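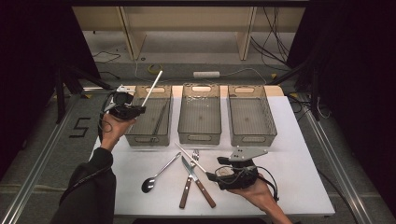

## Cutlery sort with two handheld grippers: flat fingers or padded?

**ckoech**

Posting our setup because I want opinions before we order more fingers. The task is sorting cutlery and chopsticks into three mesh baskets, both hands, a handheld gripper in each. We are comparing the stock flat fingers against the padded ones from Muvidis. So far we have 612 episodes with the flat set and 182 with the padded set.

Drop rate on knives is worse with flat fingers. On everything else I can't see much difference. Is it worth switching the whole station over?

**dromlow_ott**

What counts as a drop? If the knife rotates in the jaws but still lands in the basket, I would log that separately. We had a similar argument at Drusstead and had to relabel 71 episodes.

**ckoech**

A drop is anything that leaves the jaws before it is over a basket. Rotation isn't logged right now. I can add a field for it.

**e_magesa**

I would leave the flat fingers on. Padding gets in the way when you pick thin things up off a hard table. A spoon handle lying flat is the worst one. You end up pushing it across the table until it hits something.

**kniven**

Disagree with that. We ran padded fingers on spoons and forks all through October and the pickup was fine once people learned to come in at a lower angle. It takes a new operator maybe half a day. The bigger problem for us was the pads wearing at the tips.

**e_magesa**

Half a day per operator is a real cost if you rotate people. We do.

**csimiyu**

Where on the knife are your people gripping? Handle in the middle or back near the end? With flat fingers the balance point makes more difference than the surface does.

**ckoech**

Handle, but it varies. This one is with the flat fingers:

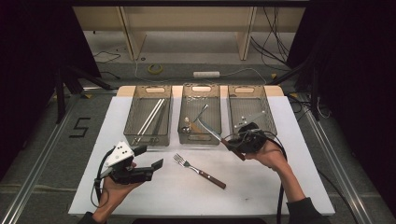 *Right gripper on the knife handle, fork still on the board.*

**csimiyu**

OK, wood handle. I'd expect that to hold better than a plain metal one. Can you split your knife drops by handle type? If most of them are the all-metal knife, you could try a strip of grip tape before buying anything.

**kniven**

Tape is fine for a test but keep those episodes apart. The fingers will look different to the wrist camera.

**dromlow_ott**

Agree on keeping them apart. Also 612 against 182 is lopsided. Same operators in both sets?

**ckoech**

No. 5 people did the flat set and only two of them have used the padded ones. I'll get the split by handle type on Friday and post it. The order to Muvidis can wait until then.

**e_magesa**

Add the operator column too, please.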